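Chapter 4
A Morning at the Open Lab: Watching Two Arms Share a Job

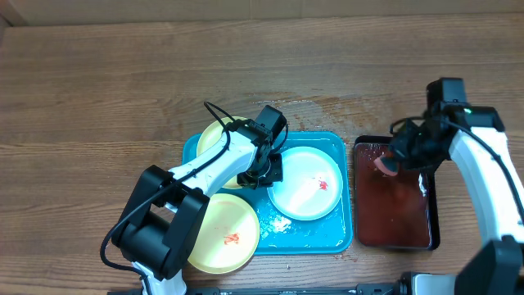
Why do some jobs need two robot arms when one arm costs less and is easier to program?
Many everyday tasks have two parts that depend on each other, such as holding and wiping, or lifting and pouring. A single arm has to put one thing down before it can pick up another. Two arms can split the work, as long as each one knows where the other is.

Every December the Lundgren workshop in Zurkville opens its doors, and for one morning the people who build and train robots let the rest of us lean over the rope and ask whatever we like. Ebise Seyoum took her class of 19 students last year, and this chapter grew out of the notebooks they filled. If you have only met robots in movies, get ready for a surprise. The real thing is slower, messier, and much more fun to watch!

The demonstration the students talked about all the way home was dishwashing. Yellow plates and a white plate sat on a teal tray, with red and orange-red smears for the arms to deal with, and a dark pan of reddish-brown liquid stood right beside them. It sounds like a chore you could do half asleep. Try writing down every step, though, and you will fill a page before you get to the second plate. Where is the rim? How hard can you press before the plate slides? What do you do when your other hand is in the way?

Graciela Benítez, who ran the session, began by asking the class to guess which part gave her team the most trouble. Most students said gripping. Bautista Cabral said water, and he was closer. Liquid shines, and a shiny surface can look very different from one moment to the next. A camera that found the edge of a plate a second ago may lose it in a streak of light. Soft things are hard too – a cloth or a sponge changes shape every time it is squeezed, so there is no single outline for the software to learn.

The team calls its control program Janum. During the morning Janum was run in two ways. First a person guided both arms by hand controls while the program recorded the motion. Then the arms tried the same job with no one at the controls. Soledad Gaete wrote in her notebook, "The second way is like watching my little brother tie his shoes. You want to reach in and help." Her teacher has read that line to every class she has taught since!

We will come back to that morning all through this chapter. Section 4.1 looks at reach, and at how two arms with overlapping workspaces stay out of each other's way. Section 4.2 is about grip force. Section 4.3 takes up learning from demonstrations, using a practice log from Hullano that lists 100 attempts at a single wiping motion.

Before You Read

Pick a job you do with both hands, like buttering toast or opening a jar. Do it slowly and write down what each hand is doing at every step. Then do it again with one hand behind your back. Keep your notes – you will need them for the activity at the end of Section 4.1.

Words to Watch For
workspace
end effector
joint
grip force
demonstration

4.1 Sharing the Space

Aarne Ojala drew two overlapping circles on the whiteboard and tapped the part in the middle.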